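Domestic Work Routines, Unit 5: Laundry
Handout prepared by Estíbaliz Palacios
Course code 2176, Treloar campus

5.1 Scope

This unit covers the transfer of soiled garments from the collection point to the washer. Drying and folding are dealt with in Unit 6. Read the section on load sorting before the practical.

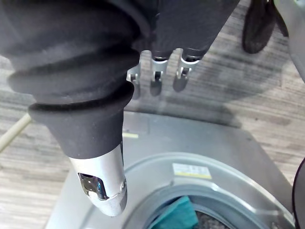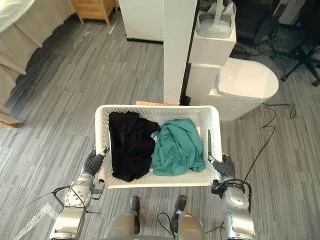
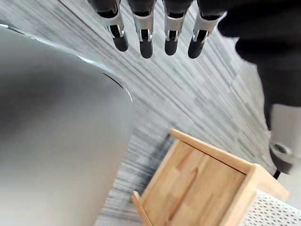
Figure 5.1. First: front-loading washer, silver finish. Second: carrying basket with two garments, one black and one teal-green. Third: grey curved surface, striped wall and light wooden box.

5.2 The basket

A shallow rectangular basket with perforated sides is preferred for small loads. The perforations let air reach damp fabric. Carry it level, with one hand on each short end. Fill to the rim at most.

5.3 Sorting

Sort by colour first, then by fibre. Black items may shed dye in the first few washes and go in the dark load. Mid-tones such as teal or green may join them once they have been washed separately at least 2 times. Read the care label on each garment. Where the label and the chart in Room 407 disagree, follow the label.

5.4 Loading a front-loader

(a) Check the drum and the fold of the door seal for items left from the previous load.
(b) Empty all pockets and close zippers.
(c) Open out bunched garments and load them singly.
(d) Leave a hand's width between the load and the top of the drum.
(e) Close the door until the latch clicks.

5.5 Floor and access

Keep the path between basket and washer clear of cords and loose packaging. Carpet tile holds moisture, so set wet items down on a hard surface only.

Reading: Tejada, Notes on Household Textiles, section 2.

Practical sheets go to Anselmo Sarmiento by the end of June.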